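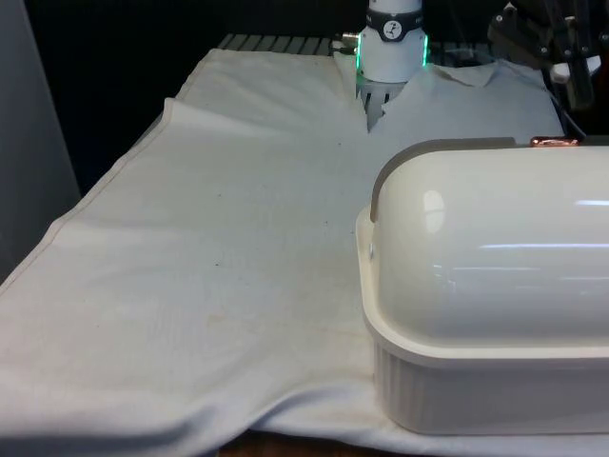 The white cloth on the work table, smudges and all.

I have put off dealing with the table cloth since January. It is a plain off-white cloth with a stitched hem, and it has covered the big table at Trostthorpe for as long as I have been going there. Most days I don't look at it. Then Wulan Harahap set a stack of clean paper on it and asked me when it was last washed, and I didn't have an answer.

The marks are small. There are dark specks toward the middle, some faint tan and gray smudges, and a few light brownish spots that I assume are tea. None of them is bad alone. Together they make the whole cloth look older than it is.

I bought it at a closing sale in Sepúlveda, along with two pillowcases and a curtain I never hung. The label said to wash at 60 and I have always done that. Saodah Lubis says 70 is fine for plain white cotton, but I don't know for sure that it is cotton, so I'm staying at 60.

The wrinkles bother me more than the specks. The cloth gets pulled one way during the day and by evening it has ripples along the front and a ridge where the hem has turned up. If I leave it like that overnight, the creases set and I have to iron them out. Ironing a cloth that size takes me over 5 songs on the radio, and I don't own a proper board.

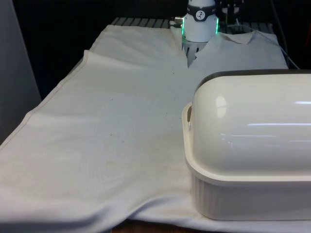 What I do about the folds

I start at the back and work forward. I lift the cloth a little at the far edge, let it drop, and smooth it toward me with the flat of my hand. Pulling from the front only moves the wrinkle somewhere else. Corners that have flipped over get turned back first, before any smoothing.

The other problem is the box. I keep a ribbed plastic one on the table, and if it is standing on the cloth, the fabric won't move on that side. For a long time I smoothed around it and wondered why the other side kept bunching up.
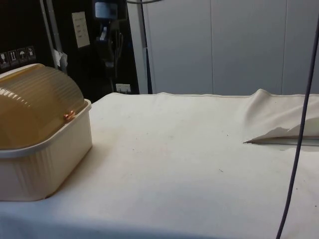
Ribbed lid closed, and a flap folded back over on the right.

Now I move the box to a chair before I start. It has a small clasp that I check first, after the time I picked it up by the lid and dropped clothespins all over the floor at Dorkatden.

I wipe the box out on the same day I wash the cloth. Crumbs get into the corners and then onto the table, and I suspect a few of my specks came from there.

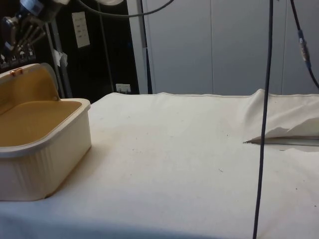 For the spots I use a paste of baking soda and water, left on for an hour and brushed off. It works on tea and does very little for gray smudges. Saodah gave me half a bottle of Trosance, a stain remover she likes, and I will try it on the hem first. The wash is planned for the weekend if the weather stays dry. Wulan has a spare cloth I can borrow until mine is back on the table.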